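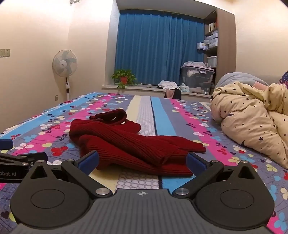

4.2 Clothing left on the bed

The bed was the surface where garments were most often placed between wearing and storing. In the Isidgate households we recorded 1,182 such placements in 18 bedrooms, and 164 of them concerned knitwear. Participants described these garments as "not dirty, but also not clean enough for the drawer". A similar middle category was reported in the earlier Relau interviews (Probert, unpublished notes), although there the chair was the preferred place.

Figure 1. Dark red ribbed sweater on a striped, flowered bedspread; a star-print duvet is heaped at the right side of the bed.

The condition of the bed had an influence on how the garment was treated. When the duvet was bundled to one side, as in Figure 1, we coded the bed as "open", and a sweater lying crumpled on the spread was coded as "unfolded" even if its sleeves were folded over each other. Several participants told us that they do not fold a sweater before the bed is made - the two tasks belong together for them, and the bed comes first. Others fold on whatever flat part is free and carry the pile directly to the dresser.

Colour was a minor factor. Patterned spreads were sometimes mentioned as a reason why small items such as socks get overlooked, but a heavy knit in a single dark colour was seldom forgotten. We therefore analyze knitwear separately from small items in Section 4.3, where the Cumix storage categories are applied.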